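Winter clothes exchange at Stulwood

The clothes exchange comes back in January, on Saturday from ten in the morning, in the hall of the Stulwood library. Last winter we passed on 1,675 pieces, and Burgi Baumgartner would like to reach 2,000 this time.

Please bring only clean things, with all their buttons. Knitwear is always asked for the most, in every size.

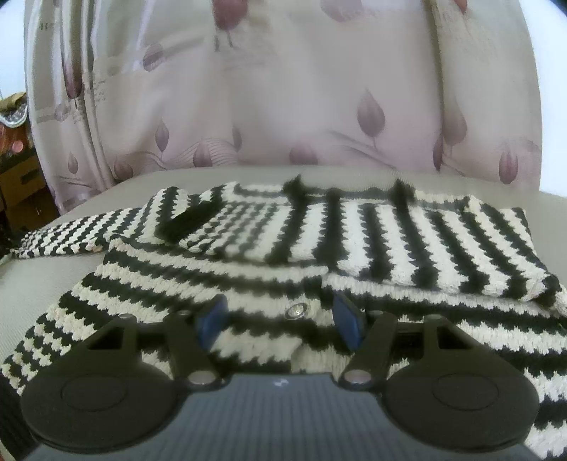 Striped cardigan, black and cream.

Shoes we can't take this year, the shelf is too small. Coats should go on a hanger, if you have one to spare.

Curtains, bed covers and other large cloth are also welcome. Tamer Kanaan's sewing group meets in the side room and cuts them for bags and cushions.
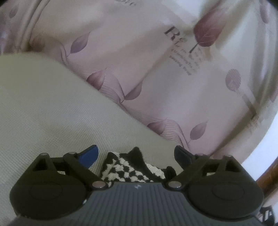 The group has two sewing machines now and looks for a third. Who has thread or zippers at home can leave them with Tamer until four o'clock. Coffee costs nothing, but bring your own cup.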